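February 18, 2024
By Nosipho Hlongwane

Last updated: July 2024

Two Bins and One Rainy Afternoon: Sorting the Odds and Ends

I love this job. I know that makes me strange, but there is something so satisfying about taking a heap of stray toys, brushes and dishes and getting it all back where it goes! If you have a drawer, a hallway basket or a whole corner of the garage that has turned into a dumping ground, this is the method I use, and it works on all of them.

You need two metal bins of about the same size. Mine are old gray ones and they are scratched to pieces, which doesn't matter one bit. Plastic tubs are fine too, but I like metal for this because it wipes down so easily. Check used ones for sharp edges and flaking paint before kids get their hands in there.

Set the bins one behind the other on a table at waist height. The front one is for the mess and the back one starts out empty.

Now tip in a small batch. Small! My neighbor Hendrik Mtshali filled his right to the top the first time and gave up before lunch. You want everything lying in more or less one layer, so you can see the floor of the bin between things.

Pick up the biggest item first. Bowls are great to start with, because smaller stuff loves to hide behind them. Decide right then: if it stays in the house, it goes in the back bin. If it's broken or outgrown, it goes in a bag by your feet. Try not to put anything back in the front bin (I still do it sometimes, mostly with toy animals).

Hairbrushes get their own step. Pull the hair out with a wide comb, then swish the bristles in warm water with a drop of dish soap and lay the brush bristles down on a towel overnight. Don't soak one with a cushioned pad, or water gets in behind it and takes forever to come out.

Hard plastic dinosaurs and farm animals can have the same soapy water, plus an old toothbrush for the feet. Dry them well before they go back on the shelf.

Once the front bin is empty, pick out any bits of wrapper or tape, wipe the floor, and tip in the next batch. I can usually get through 4 before I want coffee.
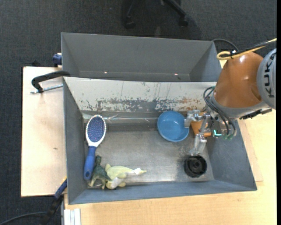
A small batch in the front bin: hairbrush, blue bowl and a couple of toy animals.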